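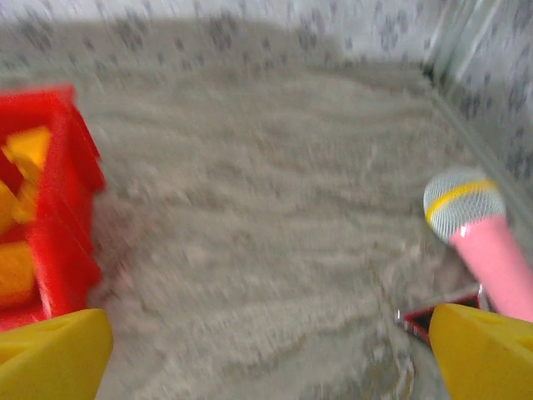
Equipment review: the Odent gripper kit for tidying and sorting work

By Nouhaila Ouali, Midinmont Equipment Office
November
Reading time: 2 minutes

The Odent is a two-finger gripper kit supplied with a wrist camera and a mounting plate. It was assessed over 30 working sessions as a candidate for the toy-handling programme, in which an arm picks up small household playthings from a carpeted pen with patterned walls. The purchase price was 1413 euros, delivered. Spare finger pairs are listed at 199 euros, and departments are advised to enter at least one pair in the first-year budget.

The fingers are bright yellow and taper to an angled tip. They performed well on objects with a clear handle, such as a toy microphone, and less well on boxy plastic pieces with thick walls, where the approach had to be planned with some care. Flat items lying close to a wall remained the most difficult and should not be used as the basis of an acceptance test.

The camera is adequate for slow work. During quick movements its pictures blur heavily, and carpet texture is reduced to streaks. Pankaj Saxena, who prepared the costings, recommends that buyers price a better camera at the outset - a later change requires a new bracket and a repeat calibration.

The Liltell kit was considered as an alternative. It is cheaper to buy, but its fingers are sold only as part of a complete hand. Over two years the saving disappears.

The Odent is recommended for purchase, subject to a written delivery date for spares. Training time should be charged to the project and not to the equipment line.

Comments

Kibet Okoth: Does the price include the cable to the arm controller? Ours was invoiced separately.

Nouhaila Ouali: It was included in our order. Please ask for it to be itemised on the quotation.

Adel Tahiri: We had the same trouble with flat pieces near the wall. Moving the pen further from the arm base helped a little.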